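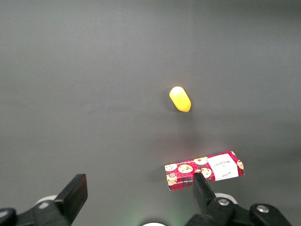 Why Shiny Things Have a Bright Spot

Light travels in straight lines until it meets something. What happens next depends on the surface.

A smooth surface sends most of the light it reflects off in one direction. This is called specular reflection. A mirror does it, and so does glossy plastic. A rough surface sends light off in many directions. This is called diffuse reflection. Paper, chalk and dull paint do it.

A glossy yellow object does both. Some light bounces straight off the outer surface and keeps the color of the lamp. Where that light reaches your eye, the yellow looks pale, almost cream. The rest of the light goes a very short way in. Blue light is soaked up there, and the light that comes back out looks yellow. The side turned away from the lamp gets less light and looks darker, closer to orange.

Try it

You need a lamp, a spoon and a sheet of gray paper.

1. Put the spoon on the paper, 18 inches from the lamp.
2. Find the bright spot on the spoon.
3. Move your head slowly to the left. Keep the spoon still.

The bright spot moves when you move. The paper looks nearly the same from every side.

Words to know

Reflect: to send light back.
Absorb: to soak up light.
Matte: not shiny.

Text by Kimie Ebihara. Checked by Tanveer Hashmi.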